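写真で見る、わが家のオークの食卓まわり

12月 文・写真:編集室 Vuorinen
読了時間:2分
印刷する | メールで送る

暮らしの道具を少しずつご紹介しているこのページ、今回は居間のテーブルです。Darnsideに越してきた年に、Lokenという小さな家具店で見つけました。店先で木目を見たとたん、川の流れのようだなあと見とれてしまって、その日のうちに決めてしまったんです(配送料が3,000円と聞いて、ほんの少しだけ迷いましたけれど)。

もう22年のつきあいになります。食事も、家計簿も、友だちとの長いおしゃべりも、ぜんぶこの上でした。手入れといっても、固くしぼった布で拭いて、年に一度オイルを塗るくらいです。200ミリリットルの小さな缶で、二回ぶんはたっぷりあります。

お昼すぎになると、それぞれが好きな飲みものを持ってきて座ります。水のボトルの人もいれば、白い飲みものをグラスに入れてストローでゆっくり、という人もいて、そろわないのがうちらしいところです。
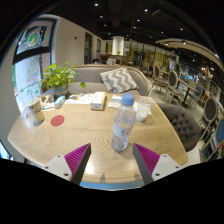
片づいた日の食卓もすっきりして気持ちがいいのですが、私はどちらかというと、紙ものが広がっていたり、ティッシュの箱が真ん中あたりに居座っていたりする、ふだんの顔のほうが好きです。お客さまの前ではあわてて重ねて端に寄せるくせに、帰られるとまたすぐ元どおり!

赤い丸いコースターは、Truvisの雑貨市で600円でした。ほんとうは色ちがいでそろえたかったのに、迷っているうちに売り切れてしまって、いまだに少し心残りです。文字の入った白いマグには、たいてい濃いめのほうじ茶をいれます。

角の鉢植えは、葉がハートの形をしていて、気がつくと茎がテーブルの外までのびています。そろそろ切らなくてはと思いながら、のびのびした姿を見ると、つい来週でいいかしらとなってしまって。水やりは土の表面が乾いてからにしています。

うしろのグレーのソファは、背の上に木の枠がカーブしてついているのが気に入っています。長さがあるので、お昼寝にもちょうどいいんですよ。次の回では、このソファの布のお手入れについて書くつもりです。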